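Trays talk, speaker notes
Slot is after lunch, so keep the voice up. Water on the left.

Open with the drawer question. Ask who has a drawer at home they open with one hand while holding the contents down with the other. Wait for hands. Mine has 70 pens in it and 2 of them write.

Then the claim: a tray is a drawer that has given up on secrecy. Everything on show, so you either put things back or live with the shame. Credit Tyyne Kettunen for this, she said it first and will be sitting near the front.

Go to the slide. Leave it up while you talk.

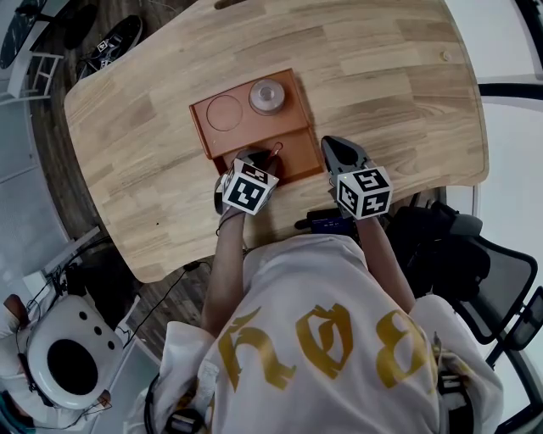
Slide 4. Divided tray, reddish-brown, one round lid or puck, one thin stick, one circle with nothing in it.

Point at the circle. Ask the room what goes there. Somebody will say "the lid" — let them have it, then ask why it's sitting on the other side. Pause. An outline is a polite request, and households are not polite.

Next, the divider. Two sections is plenty. Ermanno built himself a tray with far more, labeled every one, and now keeps his keys on top of the fridge. (Checked with him, he's fine with this being told. Mostly.)

Thin things deserve a mention: sticks, skewers, the lone chopstick. They roll, they hide, they need their own low spot.

If running long, skip the Tredonano story. If running short, tell it slowly.

Hand out the outline stickers, then questions. Chanida has the microphone.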